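Seline's tea corner, Lakport, May

Quick gallery, more when I get time. Naomi Barasa cut the letters, I did the cloth and the table. Small budget, most of it went on the black fabric. Captions are short, sorry, typing between two other jobs.

The table and the cup

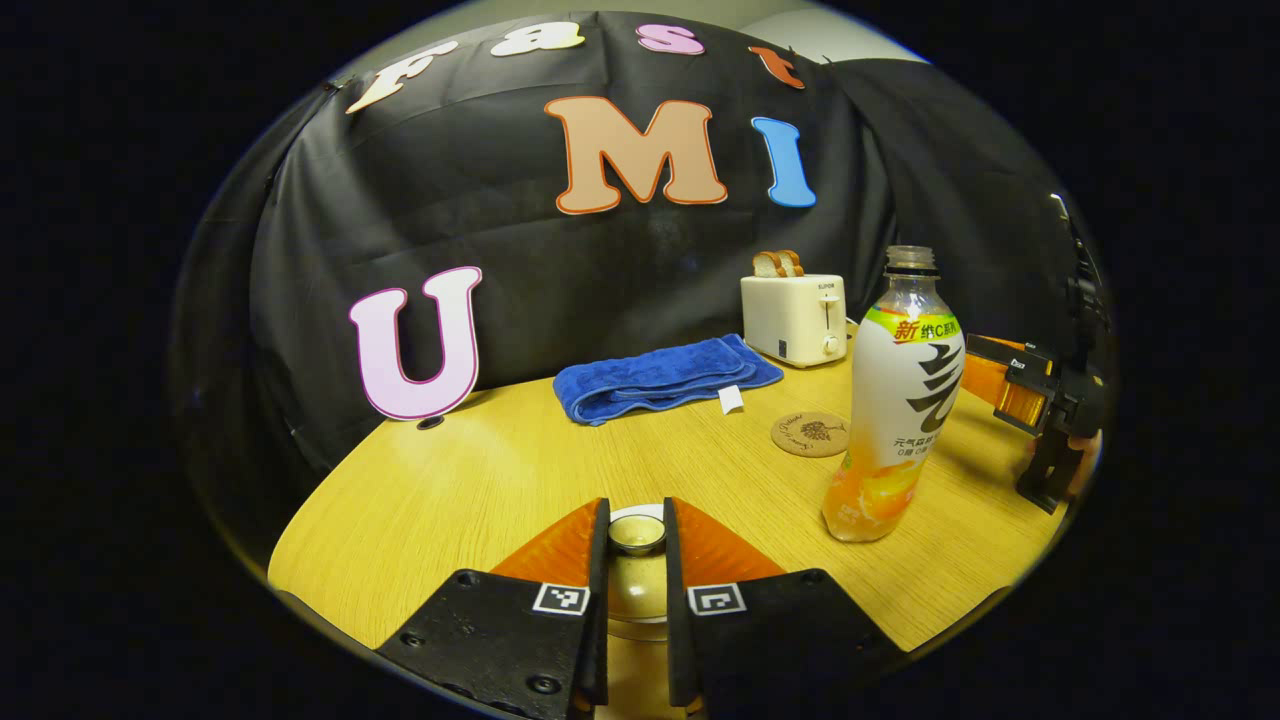 Cups were the hard bit to choose. Mounir Kamel wanted glass, Naomi wanted anything but glass. Ended up trying the little metal one, silvery rim, kind of warm inside, and I like it against the honey color of the wood. Cloth still wrinkled, iron it next time!! Table came from Benjelloun, paid 76 for it, they say its from 1985.

The wider view

Lidded tea cup on its saucer, drink bottle next to it, blue towel folded in the middle. Tag sticking out, tuck it in. Three black clips along the top of the cloth and it sags a bit, I dont mind. The pink outline on the U is my favorite, tho the bottle hides part of it. 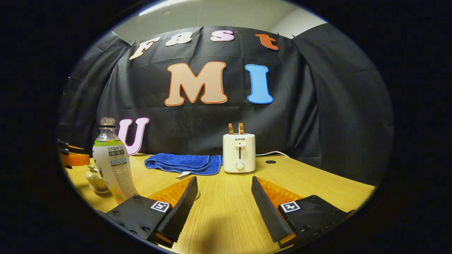
Still to do

More clips. Ask Bramine about a second cloth, same black. Naomi has leftover orange if anyone wants it.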